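Troruvero Tabletop Kit

From the Grirus product pages, robotics section

The Troruvero Tabletop Kit (often just "the Troruvero", sometimes TTK in the older pages) is a benchtop robot arm kit sold by Grirus, a small maker of lab and classroom automation. It comes with one or two arms, a two-finger gripper for each, a wrist camera, a rail to bolt it all to, and the software for teaching the arm by demonstration. Aimed at university labs, training centers and small firms that want to try pick-and-place work with everyday objects before spending real money.

Not to be confused with the Troruvero Cell, a fenced floor unit. Different product, different price, shares only the controller.

Contents

Background
Hardware
Gripper
Household object work
Software
Price and service
Reception
Known issues
See also

Background

Started as a side job. Ho-yin Chu, then the only mechanical designer at Grirus, wanted an arm cheap enough that students could crash it. The first version had no wrist camera and a gripper borrowed from a packing machine. Sold badly. Second version, with Lama Karam on the software, added the camera and the demonstration recorder, and that's the one most people mean by the name. A third revision is listed as "in testing" and has been for a while.

The name Trelusham turns up in early manuals. Same kit, old name, dropped before the first big order. Spare parts with Trelusham labels fit.

Hardware

Six-joint arm, fixed base. The base bolts to an extrusion rail along the edge of the table, so it can be slid sideways and locked again with a hex key. Most sites put the rail along the back and work from the front. Power and data go down one cable, which should be tied to the rail - a loose one will catch on the elbow sooner or later.

The table isn't included. Anything flat and heavy will do. Wood is popular, being kinder to dropped items than steel. Plain light surfaces also make things a bit easier for the camera, though the makers say the pattern doesnt matter.

The wrist camera is wide angle and looks down past the fingers. Fixed focus. Good close in, soft at the far end of the table. Fast moves blur.

Gripper

Two matte black fingers, tapering to points that meet nearly edge to edge when closed. Each inner face has a step partway up. The points are for thin edges and straps, the step is for thicker stuff that would slide off a flat face. Fingers are sold in pairs and swap out with two screws.

Grip force is set in software on a scale of 1 to 78, an odd number that comes from the motor driver and was never tidied up. The manual suggests starting low for anything soft. Foam, rubber and cloth all want a low setting and a slow close.

Household object work

Where the kit gets most of its use. Metal blocks are easy and don't teach the model much, so buyers run it on things from the house: mugs, towels, brushes, shoes. Footwear is a favorite. A slide sandal has a big open strap, a thick sole and a clear front and back, and it comes in twos, so the task can be "pick one up", "turn it" or "put them together".

The Msimang training center, an early customer, published its task list for the kit. Tshepo Magagula, who ran the sessions there, put pairs near the top, ahead of stacking and sorting. His note on slides says to lift slowly and leave the second one alone till the first is down. Ridged soles grip well from the side. Smooth ones don't.

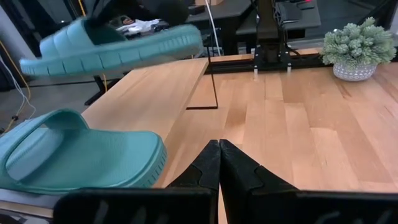

Software

The recorder saves camera video, joint positions and grip force together. An operator guides the arm through the task, presses save, resets the table, goes again. Training runs on a normal desktop with a decent graphics card. The makers recommend 33 good demonstrations for a simple pick and a lot more for anything with two objects.

Playback is a separate program. Why they're separate is not explained in the manual. Files export to common formats, and the export tool is free even without a service plan.

Price and service

Single-arm kit is 4,000 dollars without the table or computer. Two-arm price on request. The service plan covers one remote checkup a year, replacement fingers and phone support. Repairs outside the plan go back to the workshop and take 5 working days, shipping not counted.

Prices as listed on 2022-06-14.

Reception

Mostly good. Nokuthula Ndlovu reviewed the single-arm kit for a teaching newsletter and liked the recorder, the rail and the quick finger swap. Disliked the manual: "half of it is for a gripper I don't have." Manaia Kingi tested the two-arm kit in September and found setup slow, with calibration eating most of a morning, but called the arm steady once running and kept it on loan a second month.

Known issues

Camera drops out if the cable is bent hard at the wrist. Reseat the plug.

Force setting resets to default after a firmware update. Write it down frist.

Playback can lag behind on older computers. Closing the recorder helps.

See also

Troruvero Cell
Grirus controller, second generation
Trelusham (old manuals and parts list)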